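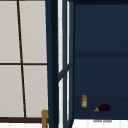

How to Make a Paper Screen Panel for a Drafty Room

I made my first paper screen for a rented room in Drurorthorpe that had one huge window and a view straight into the neighbor's kitchen. Curtains made the place feel like a cave. A light wooden frame with paper stretched over it let the daylight through and gave me my privacy back, and I've been building them ever since (my sister now has three, my dentist has one!).

You don't need a workshop. A hand saw, a miter box, wood glue, a few clamps and a clear stretch of floor will do it.

What you'll need

Straight softwood strips for the outer frame, thinner strips for the bars
Wood glue and clamps
Dark brown wood stain, or whatever color you like
A roll of screen paper, wider than your panel
Rice paste or thinned white glue
A soft wide brush
A plant mister
A sharp knife with fresh blades

Pick your strips

Sight down every strip before you buy it. Hold one end up to your eye and look along the length — any bow or twist jumps right out. I once brought home a bundle without checking and ended up with a panel that rocked like a chair.

Cut and join the frame

Cut the two uprights together, clamped side by side, so they match exactly. Do the same with the top and bottom rails. I like a heavier rail at the bottom, which gives the panel some weight down low and looks great too.

Half-lap joints are the way to go here. Mark them with a knife instead of a pencil, saw just inside the line, and pare down to fit. Glue, clamp, then measure both diagonals. If they match, you're square. If they don't, nudge the longer diagonal in with a clamp before the glue grabs.

Add the bars

One upright bar and one crossbar is plenty for a first panel. Where they cross, notch each to half its thickness so they sit flush. Put the crossbar a little above center if you can; I got that tip from Marjatta Lindqvist, who taught the evening class I took, and I've never gone back to dead center.

Stain before you paper

Do all of your staining now and leave it overnight. Stain creeps into paper like you wouldn't believe, and there's no getting it out.

Paste the paper

Lay the frame face down. Brush a thin, even coat of paste along the back of every rail and bar, then unroll the paper from one end, smoothing outward with your palm. Let it dry for 2 hours, then trim the edges with the knife held against a metal ruler. Change blades often. A dull one will drag and tear, usually on the last corner.

Mist and wait

My favorite part! The dry paper will look a bit saggy. Mist it very lightly from arm's length and walk away. As it dries it pulls tight, and when you tap it you get a lovely soft drum sound. Keep the panel flat until then, away from heaters.

Fixing a hole

Small tears can be patched with a scrap of the same paper, pasted from behind. For anything bigger than your hand, wet the paste lines with a sponge, wait 10 minutes, peel the sheet off and start fresh. I repaper mine every July, when the windows are open and everything dries fast.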